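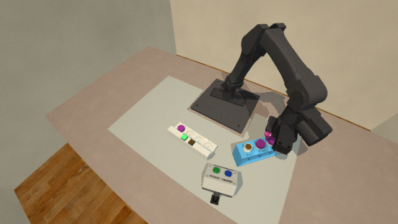
Hefin Rees

I have been using Dilodex since the summer to record demonstrations for a pick-and-place policy, and I have enough hours in it now to write it up. The short version is that the recording side is very good, the scene editor is fine, and the export step needs work. I would buy it again for tabletop tasks. I would not buy it for anything with cloth or cables in it.

Dilodex is a desktop program from Losham. You get a simulated arm on a table, a set of task scenes, and a recorder that logs joint angles, gripper state, object poses and camera views while you drive the arm by hand. The logs are what you train on. It costs $99 a month per seat, and the seat moves between machines without trouble. I ran it on a three-year-old workstation with a mid-range graphics card. A coworker, Tadeusz Kaczorowski, shared the seat with me and did a little under half of the recording.

We drove it with an Umano hand controller, the older wired one. Keyboard and mouse also work, but the motion comes out in straight segments with stops between them, and a policy trained on that moves the same way. If you are going to do this for more than an afternoon, get a hand controller of some kind.

The task

The scene we spent most of our time in is called Tillman. One black arm, a gray mat, a blue tray with three slots, a longer white tray and a small box with a green button and a blue one. Magenta cylinders and small cubes go between the trays. The job we set was to get the cylinders into the blue tray one at a time and leave the cubes where they were. You can set it up other ways. The scene file lists which object goes in which slot, and you change it in a text editor.

I liked that it is a dull scene. The back wall is beige, the mat is plain, and the shadows are simple. For a first batch of examples that is a good thing, and you can turn on random lighting and colors later. What I didn't like is the size of the printing on the button box. At the default view you can't read it. I learned which button did what by pressing them in the program, and we ended up taping a note to the monitor.

Placing a cylinder is harder than it looks. The slots are snug, and the gripper comes in with the wrist low, so the last bit of travel is mostly a matter of patience. My first tries tipped the piece against the rim of the slot. With the speed scale at its default, a small hand movement is too big a gripper movement. I turned it down to half and left it there, and so did Tadeusz after a few days of insisting he didn't need to.

Recording

This is the best part of the product. You press one key to start, drive, and press it again to stop. The episode is saved before you let go of the controller. A second key throws the last episode away. There is no dialog box asking if you are sure. A thrown-away episode sits in a folder until you quit, so a mistake can be fixed.

Reset is quick too. The objects go back to new random positions within limits you set. By default the limits are narrow, and I would widen them on the first day. We didn't, and our first batch had the white tray at nearly the same angle every time. The policy we trained on it reached for where the tray usually was. When we turned the tray a little further than it had seen, it closed the gripper on air next to the cylinder. That was our mistake, but the manual could say something about it. It has one line on reset limits, in an appendix.

Over the whole period we recorded 936 episodes, and kept more than 600 of them. The rest went for ordinary reasons. Some had a long pause in the middle while one of us looked at something else. Some had a dropped piece. A fair number were from the first two weeks, when neither of us had settled on which way to turn the wrist before lowering, and mixing both ways made the policy hesitate over the slot. We picked one way and wrote it down. If two people are recording, do that before you start.

There is a review screen where you can play an episode back at up to eight times speed and mark it keep, drop or check. I used it at the end of each session. It has a strip along the bottom showing when the gripper opened and closed, and after a while you can judge most episodes from the strip. An episode with four closings for one cylinder is one you want to look at.

We did keep some of the dropped-piece episodes, the ones where the piece was picked up again and placed. These helped. The policy trained without them had no idea what to do after a slip and would carry on to the slot with an empty gripper. Dilodex lets you put a free text tag on an episode, so we tagged those "recover" and could train with and without them. I'd like to see a count per tag on the main screen. For now you have to open the list and filter.

Physics

Contact is believable for hard parts. A cylinder pushed sideways slides and then tips at about the point I'd expect. A cylinder held off center will rotate in the fingers if you swing the arm fast. Cubes are less convincing. Ours sometimes crept across the surface when left alone for a minute or so, which ruins the pose log even though you can barely see it happen. Losham support told me to raise the solver steps, and that fixed it at the cost of a lower frame rate.

Nothing soft works well. There is a towel scene and I gave it one evening. Skip it.

I should say that we have not moved the final policy to a real arm, so I can't tell you how well any of this carries over. We tested in the simulator only, on positions we had held back. Readers who want a verdict on transfer will have to look elsewhere for now.

Export

Here is where I lost the most time. The program keeps its own file format, and you convert to one of several common ones through an export window. Export has to be done per session folder. There's no way to choose all folders at once, and the window forgets your camera and frame rate settings each time you open it. I exported two folders at the wrong rate before I noticed, and then had to work out which two.

Camera views are exported as video by default, with compression turned up further than I'd want. The edges of the slots go soft. The option for separate images is there, under Advanced, and it makes very large files. I would have liked a middle setting.

There is a command line tool, added in the November update, that does the same job and takes a settings file. It isn't in the main menu or the manual index. Use that. Once I had a settings file I was happy with, I stopped opening the export window at all.

Support and updates

I wrote to support three times. Two replies came the next morning and were useful. The third, about the export window, said it was being looked at. There were two updates while I had it and neither broke our old recordings.

The license check needs a connection at startup. It failed once, at 7 a.m., and came back before 8. You can keep recording if you are already in.

Comfort

A session of steady recording is tiring on the wrist and the eyes. I got worse after about forty minutes, and the review strip showed it, with more regrasps toward the end. We went to half-hour turns. The depth is hard to judge on a flat screen when the gripper is right over the slot, and the second camera view in the corner helps once you learn to glance at it. Make that window larger than it comes. Tadeusz moved it to a second monitor, beside the main one, and his placements got better the same day.

Good

Start, stop and discard keys are fast and reliable
Review screen with the gripper strip
Plain task scenes you can edit as text
Works with older Umano controllers

Not so good

Export window forgets settings
Narrow reset limits by default
Button box lettering in Tillman can't be read at the default view
Cubes creep unless you change the solver steps
Soft objects

Who it's for

If you have a small rigid-object task and want a few hundred clean examples in a month, Dilodex will get you there with one seat and two people taking turns. If you already have a simulator you know and somebody to write a recorder for it, the saving is smaller, and you'd mostly be paying for the review screen. I am keeping the seat through the spring. The next job is the same scene with the cubes included and the trays in wider positions, and I'll add a note at the end of this page when that batch is trained.

Posted in December by Hefin Rees
14 shares
6 comments

Home Reviews Tools Archive Contact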